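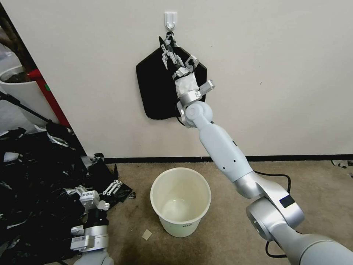
**Anisa Hartono**
5/19/23

Okay, renters, I have finally moved out of the share house and into my own one-bedroom flat and I am going to talk about it until you mute me. A very long thread on making a rental feel like a home when your lease says no screws, no nails and no paint.

---

Background: this is flat 321 in the Serora building, the brown brick one behind the train station. Third floor, no lift, one cupboard. One! It has a hot water system in it, so call it half a cupboard. I love the place completely.

---

First thing, and it cost nothing: I lived in it for two weeks before buying anything. Mattress, kettle, camp chair, lamp. You learn where the sun lands in the morning and which corner you keep dumping your keys in. Mine was the windowsill in the kitchen, which I'd never have guessed from the floor plan.

---

My mum thought the two weeks was madness and kept offering me a dining table that seats eight. Mum, I love you, the lounge room would be the table.

---

Let's talk stick-on hooks, my favourite thing ever invented. They hold bags, hats, the dustpan, tea towels, a fairly heavy dressing gown. Every single thing that used to live on my bedroom floor now lives on a wall and I feel like a duchess.

---

Hook rules I learned the annoying way:

- wipe the wall with rubbing alcohol, let it dry properly
- press hard for a full minute
- leave it alone for an hour before you hang anything
- believe the weight on the packet

I ignored the last one with a wet raincoat. Goodbye, raincoat, 2 am, heart attack.

---

When you take them off, pull the tab straight DOWN along the wall, slowly, like you're stretching chewing gum. Don't yank it towards you. I took a patch of paint the size of a stamp off the share house hallway doing that and it came out of my bond.

---

Also they hate steam. Bathroom ones need the waterproof strips, and even then keep them away from the shower side. And they won't hold on brick or that bumpy textured paint, so feel your wall first. Really stroke it.

---

Lighting!! If you do one thing, do this. The ceiling light in my lounge room is the colour of a dentist's. I have not switched it on since the first night. Three lamps, all low, all warm bulbs, and the whole flat looks like a place where somebody cooks soup.

---

Two of the lamps are from the op shop and the third is from Godness, the secondhand furniture place next to the laundromat. It's spelled like that on the sign. Go on a weekday morning, they put new stuff out before lunch and the good chairs are gone by two.

---

Check the cord on any secondhand lamp before you fall in love. If it's cracked or stiff or someone's had a go at it with tape, put it back. I know the shade is beautiful. Put it back.

---

Someone's already asked about curtains. My place came with vertical blinds, the kind that clack. I took them down, labelled the bag, and put them on top of the wardrobe for when I leave. KEEP EVERYTHING. Every bracket, every little chain, every plug cover.

---

Then a tension rod inside the window recess and two linen curtains on clips. No holes. The trick is measuring the recess at the top, middle and bottom, because old buildings aren't square and mine is noticeably narrower up high. I bought the wrong rod first, obviously.

---

If the curtains are too long just hem them with iron-on tape! I can't sew a button on and mine look totally fine from anywhere a normal person would stand.

---

Dinner break, back soon. (Noodles. Egg on top.)

---

Back. RUGS. The carpet here is a grey-beige I'd call "wet biscuit" and the landlord is very proud of it. You're allowed to put a rug on carpet, I promise the police don't come. Get one bigger than you think. A small rug floating in the middle makes the room look like it's missing something.

---

Put a proper grippy underlay made for rug-on-carpet under it or it will creep. Mine walked a hand's width towards the balcony in a week. I thought I was imagining it.

---

Budget, since three people have DMed me. I gave myself $500 for the whole flat, not counting the mattress, and I came in nearly $80 under! The rug was the biggest chunk at $100, and it was worth skipping takeaway for.

---

Things I bought new: rug underlay, bulbs, hooks, tension rod, a decent doormat. Everything else was secondhand, handed down or off the footpath. Council clean-up week is the best shopping in the city and it's free, you just need a friend with a hatchback and no shame.

---

Things I will not pick up off the footpath no matter how cute: mattresses, anything with deep upholstery, cane that smells funny. Hard surfaces only. Wipe down outside before it crosses the doorway.

---

Kitchen. It's about as wide as my arms and has one drawer. So the side of the fridge is now storage! Magnetic rack for spices, magnetic strip for scissors and the bottle opener, magnetic hooks for oven mitts. Test with a fridge magnet first, some stainless ones won't take it.

---

Decanting everything into matching jars: I tried it for three days. I now have four jars of white powder and I've put self-raising flour in a sauce. Label them or leave it in the packet, it's fine in the packet, it has the cooking instructions on it!

---

A board over the sink when you need more bench. Just a big chopping board that sits across both sides. Makes the kitchen half again as useful while you're cooking, then it goes back down the side of the fridge.

---

Okay, walls. Big bare walls scared me the most. What's worked:

- one large thing instead of lots of tiny things
- fabric! A tea towel or a sarong on a wooden hanger looks gorgeous
- leaning big frames on the floor or a shelf
- washi tape for postcards

---

The large thing over my couch is a tablecloth from Chamoun, the grocer on the corner, who had a box of them next to the olives for no reason I could work out. Dark green with little lemons. It cost less than the olives.

---

Iron it before you hang it. I didn't and then I had to look at a fold line across my lemons for a week before I could be bothered taking it down again.

---

On removable wallpaper: I was so excited about it and then I did a test square behind the door like everyone says to. Peeled it off after a fortnight and it brought the paint with it. Test square, test square, test square. My walls are staying white.

---

And I've come around to the white! It makes every coloured thing in the room look like it was chosen on purpose. A red stool from the op shop looks like a museum piece in here.

---

Plants. I have killed many. The ones that are still with me: pothos, snake plant, a peace lily that collapses like an opera singer whenever it wants water and is back up by teatime. The bathroom gets decent light, so the pothos lives in there and is having the time of its life.

---

Saucers under every pot, and then something under the saucer. Terracotta sweats. Ask me about the ring on the windowsill. (It came off with bicarb and a lot of swearing.)

---

NOISE. Nobody upstairs from me, thank goodness, but the stairwell door bangs right behind my bed. A full bookcase on that wall helped heaps. So did a felt dot on the door frame, which I stuck on after asking the neighbours. They'd been wanting it gone for years!

---

Which reminds me, knock on your neighbours' doors in the first week. I took biscuits around and got: the Wi-Fi dead spots, the good washing line, which bin gets forgotten, and an elderly cat called Vulel who now visits in the afternoon and sits on my one nice cushion.

---

The dull but important one: photograph everything before you unpack. Inside the oven, every mark, every chip, the tops of the door frames. Email them to the agent the same day so there's a date on it. Write it all on the condition report too, even the tiny stuff.

---

And ASK about things. I assumed I couldn't change the shower head. I asked, in one polite email, and they said yes as long as the old one goes back on. Took ten minutes with plumber's tape. Best shower of my adult life.

---

Same goes for picture hooks, some agents will say yes to a couple if you put it in writing. Mine said no, but nicely.

---

Things still to do: something for shoes (they're in a heap), a bedside table that isn't a stack of cookbooks, and the balcony, which is currently one chair and a bucket. I want herbs out there by October and some kind of tiny folding table for breakfast.

---

If you've got a windy third-floor balcony, tell me what survives on it please!! Last week my parsley ended up on the second floor. They were lovely about it and kept some.

---

Adding this one because a few of you asked: yes, the hanging-stuff-on-walls approach works for bags as well. One bag per hook, empty it first, and hang it flat so it doesn't swing every time you walk past. I'd been keeping mine on door handles like an animal.

---

Send me photos of your rentals. Ugly carpet especially welcome. I'm off to move the rug back.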